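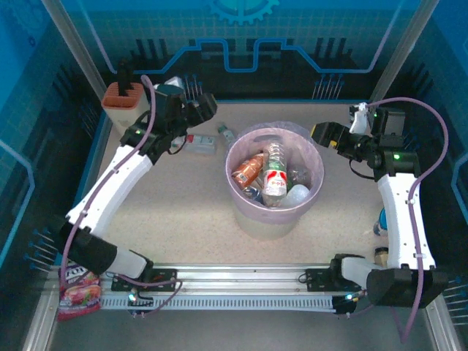 文/Wellumura 设备选型专栏作者,负责小型自动化工位的预算与采购

去年做预算的时候,我在表格里给“双臂桌面工位”留了一行,金额空着,心里其实没底。后来订了Berkora这套:两条白色机械臂装在同一根铝合金横梁上,外面一圈带蓝色围板的小隔间。用到七月,总算可以坐下来跟大家慢慢聊聊值不值这个钱啦。

先说我最喜欢的地方,就是那根横梁。两条臂的黑色支架都用螺栓固定在上面,换桌面、换物件的时候,不用连底座一起折腾。我们拿它练收拾桌子这类活儿,中间摆个套了浅粉色袋子的圆垃圾桶,旁边散着小瓶子、小包装盒,两只夹爪一左一右悬在上方,够得着桌子上半边,彼此也还让得开。关节上的绿色小灯我很喜欢,从门口瞄一眼就看得到(年纪大了,越来越喜欢这种省心的小设计)。

不太满意的是走线。紫色的细线缆沿着臂的外侧绕上去,到横梁下面又垂下来一截,看着总让人想伸手去理一理。要是您也打算买,请在预算里给线槽和扎带留一点,钱不多,可别等到货了再补申请,走流程比买东西累多了!

说到预算,我们除了主机,另外留了3000元买耗材和备用指尖,到现在还剩一些。交货等了8周,Heitmann那家报的是10周,配置差不多,只是围板要另算。Grandent的台子我也去看过,做工很扎实,可惜占地大,我们那间屋子实在塞不下。

适合谁呢?手头有一张桌子大小的地方、想先从日常小物件练起的团队,我会推荐。要搬重东西的,请另看别家。我自己明年打算再报一套,横梁想问问能不能做长一点,等有了报价再来更新。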